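Nastine Floor Litter Notes
Data card and README

Version 2

Summary

Nastine is a set of written records on picking up light litter from carpeted bedroom floors. Each record covers one tidying session in one room, from the first item lifted to the final floor check. The set holds 333 records across 28 room layouts. It was compiled at Oddale for people who write cleaning procedures, plan room turnover or study how small rubbish is sorted and collected by hand or otherwise.

Contents

records.csv: one row per session
items.csv: one row per item of litter, keyed to session
layouts.csv: room furniture and floor covering
grid.txt: notes on laying out the floor grid
CHANGES.txt: edits between versions

All files are UTF-8, comma separated where applicable, with a header row. Empty fields mean "not recorded". They do not mean zero.

Item classes

There are 11 classes of litter. The most used are tissue, paper towel, paper ball, paper scrap, card or label, snack wrapper, cup, and bag. An item that could be a cup or a wrapper once crushed is entered as "crushed, unresolved" and keeps that class permanently. Colour is a free text field. Use plain names (light blue, gold-brown, red and white) and avoid shade names from paint charts.

Slippers, clothing, chargers and anything else a guest might want back are entered as "keep" and stay out of the litter count, including disposable slippers at the foot of a bed.

Floor grid

Rooms are divided with white tape laid straight on the carpet. Sections are large rectangles. Section codes run from the door side to the bed side. An item resting on a tape line takes the code of the section nearer the door, and the on_line field is set to 1. Tape should be low tack. Press it down at the ends only on looped carpet, or it will pull fibres when lifted.
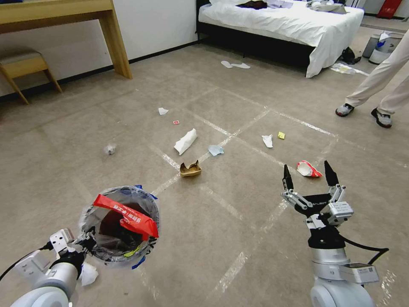

Why is the bin brought to the litter and not left by the door?
Light paper unfolds and sheds small pieces when carried, so a short trip keeps the carpet cleaner.

Bin and liner

A round bin with a clear liner is preferred. Clear liners let the sorter check for "keep" items before the bag is tied. Fold the liner over the rim far enough that it holds when a large wrapper goes in. A wrapper lying across the rim is recorded as "rim", separate from "in" and "floor". Push rim items down before moving the bin.

Order of work

1. Large flat items (paper towels, open wrappers).
2. Crumpled items, nearest section first.
3. Scraps, cards and labels.
4. Under and beside furniture: bed, table, stool.
5. Final check from a low angle, lights on.

Sessions that used another order are kept in the set and marked order_alt.

Known limitations

Pale scraps on light beige or grey carpet are under-recorded. Grirlow layouts are affected most, as the carpet there is close in tone to tissue. Craddock layouts use a darker carpet and do not show the same gap. Food residue was not recorded in either group. Wet litter, glass and sharps are out of scope, and the order of work given here should not be applied to them.

Item sizes were judged by eye as small, medium or large. Two recorders may differ by one step.

Changes in version 2

Added the "rim" state.
Split "paper" into towel, ball and scrap.
Corrected section codes in the Craddock layouts, which had been numbered from the bed side.
Removed duplicate rows from items.csv.

Use

Free for teaching and procedure writing. Cite as "Nastine Floor Litter Notes, version 2, Oddale". Report errors with the session key and the row number, and quote the field as it stands in the file.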